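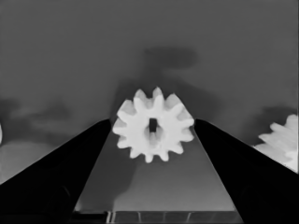 A small white spur gear with a square hole at its center.

How to Clean and Rebuild a Hand-Crank Coffee Grinder

I love old hand-crank grinders! My Brikirero had been sitting on a shelf since April, squeaking every time I dared to turn it, and one evening of work brought it back to life. If yours sticks or grinds unevenly, give this a try. You need a screwdriver, a stiff brush, a sheet of 600 grit paper, food-safe grease and an old towel.

Step 1. Take it apart

Empty the drawer and lift off the hopper. Undo the nut on top of the crank and pull the handle straight up. If it won't budge, put a drop of oil on the thread and leave it for 15 minutes (go make tea, ironic as that is).
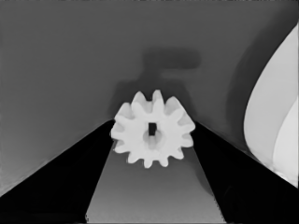
Step 2. Brush everything out

Old grounds hide in the burrs like you wouldn't believe. Brush them dry first, then again with the burr turned over. No water on cast iron, please! Rub any rust lightly with the 600 paper and wipe with the towel.
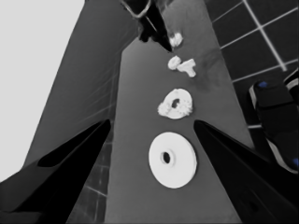
Burrs and washers have to go back in the order they came off, and this is where I messed up my first grinder, a Risero with far too many spacers. Now I set the parts down one after another in a row, like the five white pieces running up that gray tabletop, starting with whatever came off first. Then I just work backward along the row. So much easier than a bowl of loose bits!

Step 3. Put it back and set the grind

Grease the shaft very thinly, slide the burr on and turn the adjuster until you feel it touch. Back it off two clicks and run a handful of stale beans through before you use the good ones. Mine were Inthanon, and the first cup was wonderful.

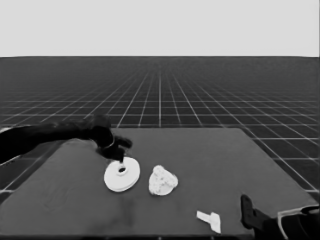
Filed under: KITCHEN REPAIRS / Coffee

Check the top nut again after a week of grinding, as it likes to work loose. A new wooden knob is a lovely finishing touch, too, and you can stain it to match the box.

Related
Seasoning a Cast Iron Pan
Fixing a Stuck Pepper Mill
Milk Foam Without a Machine

© October 2019 Kultport | Contact | Back to top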